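Subject: Re: [rimow-users] How are people gathering two-arm demos?
From: Marlene Brinkmann
List: rimow-users

Hi all,

Replying on list, as two other people wrote to me with much the same question.

Osis wrote:

> We have both arms moving from the leader side and the recorder
> runs without dropping anything, so the hardware part is done.
> What we don't have is any idea how to collect. Our first batch
> was pick and place with blocks, one person driving, and the
> policy we got from it reaches for the right area and then
> closes on air. Before we record another batch I would like to
> know (1) how much you change between episodes, (2) what you do
> with failed grasps, and (3) whether the background matters. Do
> you keep the table bare? Someone here wants to hang a gray
> sheet on all sides.
>
> Also, do you label while recording or afterward?

I'll take these roughly in order. We are on the fruit task at Wullcombe at the moment, so most of what follows comes from that. The job is to put play fruit into a red bowl using either arm. The instruction string stored with every episode is "put the fruit in the bowl", the same wording each time. We tried letting drivers type their own and ended up with five spellings of tangerine. 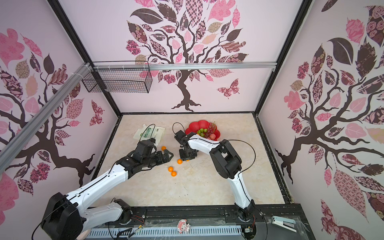
Fruit task, fixed camera. Four oranges out on the table, the rest in the red dish.

On what to change between episodes: the start positions of the fruit, first of all. Your blocks batch sounds like ours from last winter. We had tape marks on the table and put everything back on the marks, and the policy learned the marks. Now the person resetting drops the fruit wherever it goes, with one rule, that at least one piece has to be within reach of each arm. We also vary what is already in the bowl when an episode starts. If the bowl always starts out empty, the model has never seen a full one, and near the end of a long run it gets slow and starts hovering.

Small round fruit is harder than it sounds. It rolls when one finger touches before the other. Tell your drivers to come in from above with the gripper open a little wider than the fruit, go down to the table, stop, and then close. The stop matters for training. With drivers who close on the way down, the closing command is spread over a wide range of heights, and I think that may be your closing on air. Plot gripper command against height for your first batch and see how wide the band is. It takes a few minutes and would tell you more than I can.

On failed grasps: we keep them if the driver recovers in the same episode. A miss, a second try and a good grasp is a useful episode, and we would like more of those. We throw out an episode if the fruit leaves the table, if the two arms touch hard enough to trip the current limit, or if a hand comes into view before the stop pedal. We do not trim. Rathjen wrote a trimming script that cut idle time at both ends, and it also cut the pauses before grasping, so we stopped using it. If anybody on the list has a version that leaves short pauses alone, please post it.

On the background: I would not bother with the gray sheet. Our walls have a tree pattern with leaves and butterflies, and it has caused us no trouble that I can measure. What did cause trouble was change in the background halfway through a batch. In January we moved a lamp, and the episodes before and after it split cleanly in two when we looked at the image features. So pick something, leave it up, and write down when it changes. If you want the policy to work in other places later, record whole batches in front of other walls on purpose, and note the wall in the batch file.

The table does not have to be bare either. We leave a white pouch lying on it, left of the bowl. It is not part of the task and the arms should leave it where it is. Cables are another matter. Make sure the wrist cable has enough slack to follow the whole reach, and check where it hangs when the arm is folded back toward its base. A cable that drags over the table will move fruit, and the model has no way to tell that from the gripper moving it.

Labels: afterward, but on the same day. During recording the driver presses one of 2 pedals, keep or drop, and that is all. Later someone else goes through the kept episodes at high speed and fills in these fields:

arm used (left, right, both)
number of tries
fruit moved by accident (yes, no)
comment

"Both" needs a definition before you start. Ours is that both grippers touched a piece of fruit during the episode. Having the other arm hover close by doesn't count, and you will get a lot of that, because drivers like to bring both arms to the middle and then decide. 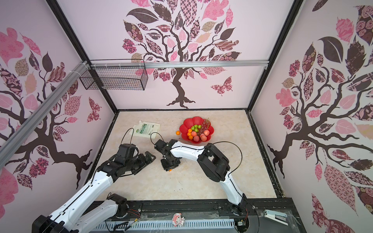 Batch size and drivers

We record in batches of 14 episodes and then swap drivers. Longer batches were worse. The driver settles into one path and the last episodes look nearly the same as each other, so you pay for them and get little back. With two drivers taking turns, the one who isn't driving does the resets, and that alone gave us more varied starts than any written reset plan.

You mentioned one person driving the whole first batch. I would get a second person in before anything else, even a slow one. Slow is fine. Jerky is not, and new drivers are usually jerky for the first hour, so let them practice with the recorder off.

Before each batch we check that the fixed camera has not been bumped, by laying a saved still over the live view at half opacity. If the edges of the rail line up, we go ahead. If they don't, we move the camera back until they do. Don't fix it in software afterward; we did that once and the crops never matched.

I can send the batch file template and the pedal settings if you want them. They assume recorder version 2, so tell me which one you are running. I would also like to see that height plot when you have it.

Marlene Brinkmann
Wullcombe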